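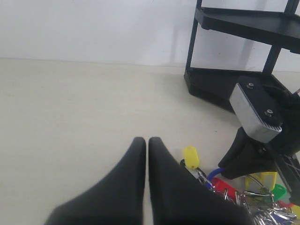 I have been putting off writing about keys for years, mostly because I was ashamed of mine. Until last January they lived in a soup bowl by the back door. House keys, shed keys, the key to a bike lock I no longer own, my mother's spare, two for the neighbors, and a fat little padlock key that has moved with me through three apartments and has never, to my knowledge, opened anything. Every morning I stuck my hand in and stirred.

Then I spent a weekend with Gertraud Zürcher in Grerkville, and I came home a convert!

Gertraud looks after a string of rental cottages up the valley, and she has more keys than anyone I have met. What got me was how quickly she found things. I asked to see the old boathouse and she had the right ring in her hand before I had my coat on. Her whole method is colored tags and a rack, and she'll talk about both for as long as you let her (I let her for most of an afternoon, with cake).

Start with the tags, she told me, because a rack full of anonymous keys is just a soup bowl standing up. Hers are the plain plastic kind with a split ring. She gives each color a job: yellow for front doors, blue for anything outside, red for the things you must never lend. The colors don't matter at all as long as you stick with them. Write on the tag in pencil first, live with it for a month, and only then go over it in ink. You will change your mind about what to call the side door. Everyone does.

She is strict about names, too. Never put an address on a tag. A lost key with a street and house number on it is an invitation, so the Zürcher cottages all go by the names of birds, and her own house is "Aquino," after a dog she had as a girl.

The rack is where I expected to be bored, and I wasn't. I had always thought of key racks as a row of cup hooks on a board shaped like a bigger key. Then I started looking, and there are some lovely things out there! My favorite sort stands on a table or counter, so you don't have to drill into anything, and it gives you a couple of levels to work with. Hooks up high take the rings you grab daily. The trays catch what comes out of your pockets with the keys: the coins, the gum, the parking stub, the sunglasses.
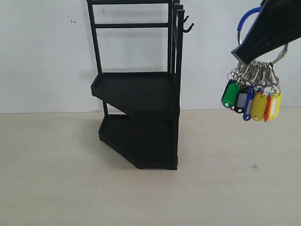 Silvan Zaugg would leave the trays out altogether. Give me a flat surface near the door and by Friday night it's a junk drawer without the drawer, he wrote when I sent him a draft of this piece. Hooks only, one ring to a hook, and if there's no free hook you own too many keys.

He may be right about himself! In my house the tray is what keeps the hooks clear. A raised lip helps a great deal, since a shallow tray with an edge holds a small spill of stuff and then it is plainly full, and you deal with it. I clear mine while the coffee brews, and it takes me 90 seconds.

A few things I learned by buying badly. My first rack, a pretty little number called the Pivus, was so light that pulling one ring off the side brought the whole thing over onto the butter dish. Look for a wide, heavy base. Look for hooks that curl up properly at the end, so a ring can't slide off when a door slams. And check how much room there is under the lowest hook, because a ring with a tag and a bottle opener hangs longer than you'd think. The one I use now is a Ditell in plain black, and against a pale wall I think it looks terrific, a bit like a small piece of scaffolding.

Before anything goes on a hook, though, comes the part I enjoyed most, the great sorting. Clear a table. Tip out the bowl, the coat pockets, the glove compartment and that jar in the garage, and heap it all up. Then take every key to a lock and try it. I gave myself 30 minutes and was still going at supper time, walking in and out of the house with a fistful of brass and having a wonderful time. Keys that open something get a tag. Keys that open nothing go in an envelope with the month written on the front, and if you haven't needed the envelope in a year, out it goes with the scrap metal.

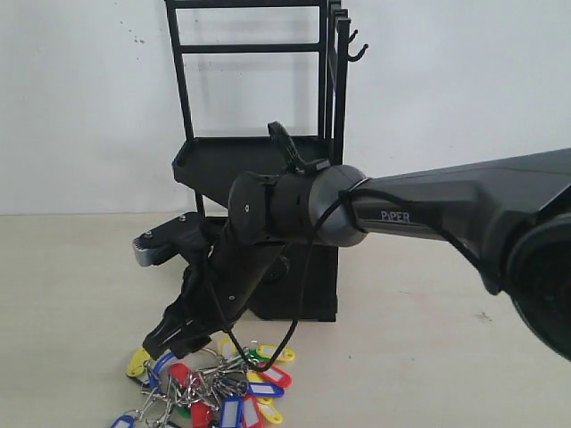

Tags first, hooks later: a pile of keys beside the rack.

I found the key to my grandmother's sewing box in that heap. I also found one stamped 2419 that fits nothing in the house, the garage or the office, and I have tried it on my neighbor's mailbox with her permission. It has a red tag now and a hook of its own. Gertraud says it's a locker key, probably from a swimming pool, and that I should let it go. I'm keeping it until next January.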